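Teaching a robot to lay the table, one go at a time

September 26, 2019
By a Westia staff writer

The old seed merchant's on the canal side of Jallstead has a kettle, a row of coat hooks and six tables. At each table a person picks something up with a pair of black plastic jaws, puts it down somewhere else, and then does it again. The morning I visited they were doing spoons.

Nigam, the small firm that rents the building, is trying to build software that lets a robot arm handle ordinary household things. The arm itself is bought in and sits at the far end of the room behind a low rail. It is the least busy thing in the place. Most of the work goes on well away from it, at the tables, where the firm's collectors record the examples the software will learn from.

The tool they use is a gripper held in the hand. It has two fingertips facing each other, a trigger that brings them together, and a camera fixed so that it looks down over the tips. Whatever the collector does, the camera sees it from the point of view of the gripper. The fingertips are the same shape as the ones on the robot arm, so a recording made by a person walking about with the tool can be used, more or less directly, to train the arm.

Before this the firm did it the other way. A person sat at a desk with a pair of levers and drove the real arm from a distance. It was slow work. A good operator could manage 70 usable recordings in a day, and the arm had to be reset whenever it bumped into anything. The head of collection, who came to Nigam from a parcel depot, told me that people used to go home with sore necks and very little to show for it.

With the hand tool, a collector who has been there a few weeks is expected to make 400 recordings in a day. Some make more. The firm does not pay by the piece and says it has no plans to.

What a recording is

A recording lasts a few seconds. The collector holds the gripper open over the table, presses a pedal with one foot, moves in, closes on the object, lifts it, carries it to where it is meant to go, lets go and backs off. The pedal is pressed again and a tone sounds. If something went wrong, there is a second pedal that marks the attempt as spoiled.

Spoiled attempts are kept. The engineers were firm about this when I asked. A cup that slips tells the system something about cups, provided it has been marked as a slip. The trouble comes from attempts that are half spoiled, such as a spoon that lands in the tray but only after bouncing off the rim. Collectors are told to mark those as spoiled too, and not all of them do. One of the jobs in the back office is to watch a share of each day's recordings and catch the ones that were let through.

I sat in on that for an hour. The reviewer had two screens and a sheet of paper with tally marks on it. She ran the clips at double speed and stopped perhaps one in twenty. In one of them the collector had pushed the spoon against the side of the tray to get a better grip on it. She played it three times and let it pass. A person would do that in their own kitchen, she said, and the robot might as well learn it.

The next one she stopped showed a collector's other hand coming in to steady a bowl. That one went out. The robot at the end of the room has only the one arm.

Getting the table wrong on purpose

The hardest part to get right has been variety. In its first months the firm recorded in a single corner of the room, under one lamp, on a white board. The system trained on those recordings did very well on a white board under one lamp. When the arm was moved to a table by the window it reached to the wrong side of the cup and closed on nothing.

So the tables are now all different, and things on them are shifted on a schedule. Lamps are moved. The blinds go up and down. Trays and boxes are put near the edges, where they may come partly into view or stay out of it. There is a pale wooden table which the collectors like, as things slide on it nicely, and a dark one with a shine to it which they don't, as the overhead lights show up in it and the reviewers send back more of what is recorded there.

Objects come from a cage of shelving by the door. There are 1,250 of them, each with a sticker and a line in a spreadsheet. Most were bought in charity shops in Jallstead and Sumside. The buying is done by whoever has the van that week, with instructions to avoid sets. Twelve matching mugs are of little use. One mug with a thick handle, one with a chip and one shaped like a pumpkin are all worth having. The pumpkin has been in and out of favour. Its lid falls off.

Collectors draw their objects by number in the morning, along with a card that says which table, which task and how the pieces should be set out at the start. The setting out takes longer than newcomers expect. The card might ask for the spoon to lie with its handle towards the window, touching the plate, and after each attempt the collector moves it a little, so that no two recordings begin alike. People fall into habits here. The office found that one collector, a very steady one, always set the spoon down slightly to the left of where it had been, and by the end of a session it had crept the whole way over the table. It made a neat pattern on the chart. They now print a small random drawing on the back of the card.

The hand and the habit

I was given a turn. The tool is lighter than it looks, and the weight is mostly at the front. My first few attempts were bad in a way I had not foreseen. I kept moving as I would with my fingers, coming in quickly and correcting at the last moment, and the jaws knocked the spoon away. The collector beside me told me to stop above it, look, and then go down. She had been doing this since last December and made it look like nothing at all.

She also told me to watch the tips and forget my hand. Once I did that it went better, though I was still slow. After a quarter of an hour my forearm ached. Sessions at the tables run for 40 minutes, followed by a break, and the breaks are taken seriously. Someone went round and switched off the lamps.

The fingertips wear. They are plain blocks on the inner side, and the finish rubs smooth with use, which changes how they hold a glazed surface. The firm makes its own spares and fixes them with screws, and a pair can be changed in a couple of minutes. What matters is that the pair on the hand tool and the pair on the arm should be worn to a similar degree, and there is a drawer of used ones sorted into envelopes for that purpose. I was shown the drawer with some pride.

Each session begins with a check that has no object in it. The collector holds the gripper open over clear wood, keeps still, and waits for the tone. The software uses this to find where the two tips sit in the camera's view, and if one of them has been knocked out of line the session can't start. The collectors call it showing the table. They do it again after every change of tips, and again if anybody has dropped the tool, which they are supposed to own up to.

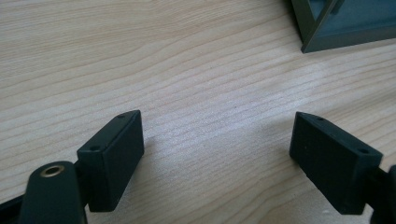 What the arm does with it

In the afternoon the engineers ran the real thing. The arm had been loaded with the system trained on everything up to the previous week, and the task was to clear a table into a plastic tub. Two plates, a beaker and a fork had been put out by someone from the office who had not been told where the camera was.

It took the beaker cleanly. It took the first plate by the rim, which I had watched people do all morning, with the same short pause above it before going down. The second plate was under the edge of the first and had been shifted when that one was lifted, and the arm went to where it had been. It closed, opened, drew back, and tried again in the right place. The engineers were pleased by the second try. Recordings of people missing and having another go were added only in the summer, after a long argument over whether they would teach it to miss.

The fork was too much for it. It lay flat on the dark table, and the arm pecked at it for a while and then stopped with the jaws apart. Flat cutlery makes up roughly a third of the failures. A person slides a fork to the edge of the table and takes it from there, and collectors have been asked to do the same with the tool, but the numbers are still low and the move is an awkward one to do with jaws.

Nigam will not say when it expects to sell anything. It has an agreement with a care home in Sumside to bring the hand tools in for a fortnight and record in the kitchen there, after the lunch things have been washed, with the home's own crockery. No robot will go with them. The collectors are looking forward to it, mostly for the change of room. The cards for the first week have been printed already, and they are nearly all forks.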